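Kitchen Handling Examples: progress report to the Erwood fund
Prepared by Amber Coppens, Danladi project

Collection for the second half of the grant began in January on the kitchen table setup. The target set in the proposal was 2000 accepted examples across the full task list, with the first 200 to be checked by hand before we went any further. The hand check is finished. Of those 200 examples, 97 percent met the acceptance rules you approved. The rest were removed and have been recorded again.

Each example is one short task carried out by an operator driving the arm, saved with the camera views, the joint positions and a one-line instruction. Current tasks use toy food and dishes: moving a cup to or from a plate, putting food in the basket, and placing items in the saucepan. Between examples the operator changes the layout a little, so that the learning system does not settle on one fixed arrangement.

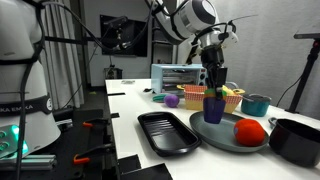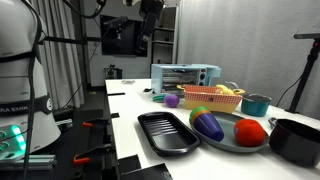
Cup and plate task, kitchen table setup
Dreltcombe, January

The cup task has taken longer than planned. Operators found it easy to close the gripper on a cup but harder to let go without tipping it, and a number of early attempts were rejected for that reason. We rewrote the operator notes to ask for a slower release – this added time to each attempt but cut the number we throw away. The basket tasks are on schedule.

Two changes to the work plan should be noted. First, instructions are now written before the attempt instead of after it. Writing them afterward led to vague wording, and the labeling staff spent too much time on corrections. Second, failed attempts are kept in a separate folder with a short reason. They do not count toward the target, but the training team has asked for them.

Storage has been moved to the Ulero server, and copies are made every Friday. One session was lost before the move when a disk filled up. The session has been repeated in full and there was no added cost to the grant.

Spending is within budget. Operator hours are slightly over and equipment is under, mainly because we have not yet needed the spare gripper fingers. We ask for permission to move the unspent equipment money to operator hours. No other change to the budget is requested.

Next period: finish the cup task, start the tasks that use the toaster oven, and send a first sample set to Erwood for review. The toaster oven tasks will need their own acceptance rules, and a draft of these will come with the sample set.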